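Search this site
Search
Menu search Go

Ferkivmont Robotics Club: minutes of the ordinary meeting, August 23, 2024
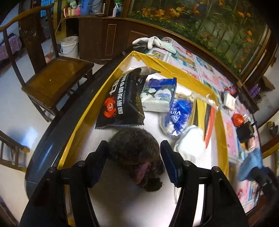
Present: Anneliese Strobel (chair), Ottmar Frerichs, Ingeborg Brinkmann, Ottmar Kleinschmidt, Ingeborg Lenz (minutes). The main business was the picking task for the September round, and whether the club should enter at all in its present state. Ottmar F. opened by saying the grasping work was going well. Anneliese asked what "well" meant and did not get an answer she was happy with. Discussion then moved to the choice of objects in the white box with the yellow taped edges. Ingeborg B. held that the mix is fair: the brown fuzzy thing with the pink part is soft and an odd shape, the black crab packet is glossy, and the clear film crinkles. Ottmar K. thought the fuzzy one flatters the fingers, as ribbed pads will hang on to anything with a pile. He wants more of the slippery packets at the top of the list and fewer easy ones.

1. Minutes of the last meeting
Agreed, with one correction. Under item 4 it said the Baumgart code "works". Changed to "runs".

2. Demonstrations recorded
Ottmar F. reported 400 demonstrations recorded with the hand-held grippers. Anneliese asked how many of these had been looked at by a second person. Ottmar F. said 19. She asked for it to be minuted that she does not regard the other figure as meaning very much until somebody has watched them. Ottmar F. said watching them is dull and the students lose interest. Anneliese said that was a separate problem.

Ingeborg L. asked whether a failed pick counts as a demonstration. There was no common view. Ottmar F. keeps them if the object is picked up on the second go. Ingeborg B. throws them out. Both have been saving to the same folder. To be sorted out before any more recording is done.

3. The learning part
Ottmar K. went through his test of the Baumgart code on the old arm. It managed 5 picks out of 12, all with the box where it had been during recording. With the box turned round he stopped the test early. He does not think it has learned to pick things up. He thinks it has learned where the box usually is.

Ottmar F. said the rules do not mention turning the box. Ottmar K. said they do not promise to leave it alone either. The rules were fetched and read out and both were right.

Ingeborg B. proposed that from now on the box is moved and turned between recordings, and the things in it tipped out and put back in any order. Nothing on the table round it should be tidied specially. Agreed, Ottmar F. abstaining. He asked who would be doing the tipping out. Left open.

4. Finger pads
The Brudier pads against the Prolidine pads, again. Ottmar F. prefers Brudier and says the students find them easier. Ottmar K. asked whether anybody had tried both on the same object on the same evening. Nobody had. Anneliese said she would not sign for a second set on the strength of a feeling. Ingeborg L. will run the two side by side on soft packs and shiny wrappers and bring the results on paper.

It was pointed out that the screws on the older gripper work loose. Ottmar K. to look at it. This was also his action last time.

5. September round
Long discussion. Ottmar F. would like to enter both tasks. Anneliese would enter neither. Ingeborg B. suggested entering picking only and dropping the cloth folding, where the club has no recordings at all and only a plan. Carried. Anneliese voted in favour but wished it noted that she expects a poor result, and that the write-up for parents should not use the word "intelligent".

Ingeborg L. asked whether the students had been consulted. They had been told. She will ask them on club night, before the form goes off.

6. Any other business
The extension lead is still missing. The key to the side cupboard has been found in the side cupboard door.

Ottmar F. asked if the club could have a short film made for the web page. Anneliese said yes, at normal speed, with the misses left in.

Actions
Ottmar F.: stop recording until item 2 is settled; write down what counts as a pick.
Ingeborg B.: go through the folder with Ottmar F. and mark the doubtful ones.
Ottmar K.: screws; repeat the test with the box turned, and finish it this time.
Ingeborg L.: pad comparison; speak to the students.
Anneliese: entry form, picking task only.

Next meeting in September, date to follow once the hall bookings are known.

Share this page
5 shares
12 comments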